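Settling Time

The planner had failed on seed 1724 since the middle of August, and Lenuța Grecu had been given the ticket because she was the only person on the Gradis team who had not yet closed it.

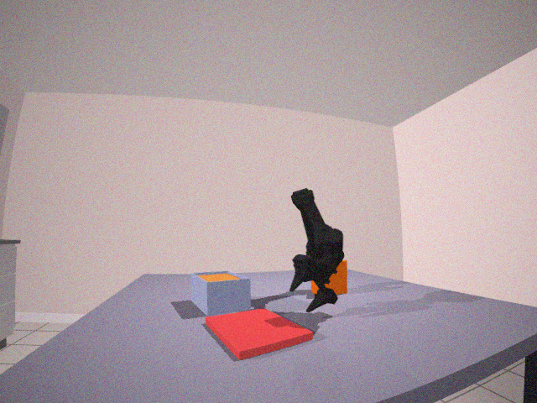 She set the log level to verbose and ran the episode again. The instruction was to put the orange block in the blue box. The task planner, Ultus, returned a sequence of six steps, all valid. The motion planner returned a path in 81 milliseconds. The controller tracked the path inside tolerance. At step four the sequence stopped and the episode was marked as a timeout.

"It's the collision margin," said Dušan Obradović from the next desk. He had closed the ticket twice on that basis.

"I set the margin to zero."

"Then it's the seed."

She opened the perception output. The pose estimator ran on rendered images with noise added, and it reported each object with a confidence and a covariance. The block was fine. The slab was fine. The box was listed twice, once as a container and once, at low confidence, as a block. The second entry had its centroid inside the first.

"It thinks the box is full," she said.

Dušan rolled his chair over. The interior of the box was orange. The segmentation head had been trained on Mercado, the old asset set, where orange meant block and nothing else. From most starting poses the score fell below threshold. From this one it passed, barely, and Ultus was told that an orange block was already in the blue box.

"So the goal is satisfied," he said. "It should exit with success."

"It should. It doesn't."

She stepped through the goal checker. The predicate evaluated to true. The checker then called a function named confirm, which she had never seen, with a comment above it in lowercase: wait if unsure. The function compared the two orange candidates, found that it could not say which one the instruction meant, and published a request for clarification on a topic with no subscribers. Then it slept, woke after 16 cycles, and published again.

She searched the history. The commit was four years old and signed by Sihan Long, who had left Plidomness before Lenuța was hired. The message said: ask first. There were no tests.

"Who was supposed to answer it?" said Dušan.

"There was an operator console. Hanyu took it out when we moved to batch runs."

She wrote a subscriber. It took eleven lines. When the next request arrived it printed in her terminal as a plain string, two poses and a question mark, and the arm held position above the table, commanded velocity zero, fingers open.

The correct fix was to retrain the segmentation head and delete confirm. Ertuğrul Türkmen would want both by evening. She wrote that in the ticket and left the status as open.

Then she typed the index of the second candidate, the one standing on the table, and pressed enter. Ultus replanned. The joint states began to scroll.

"You know that doesn't scale," said Dušan.

"No," she said, and watched the gripper width go down – slowly, in even steps – until it reached the width of the block and stopped changing.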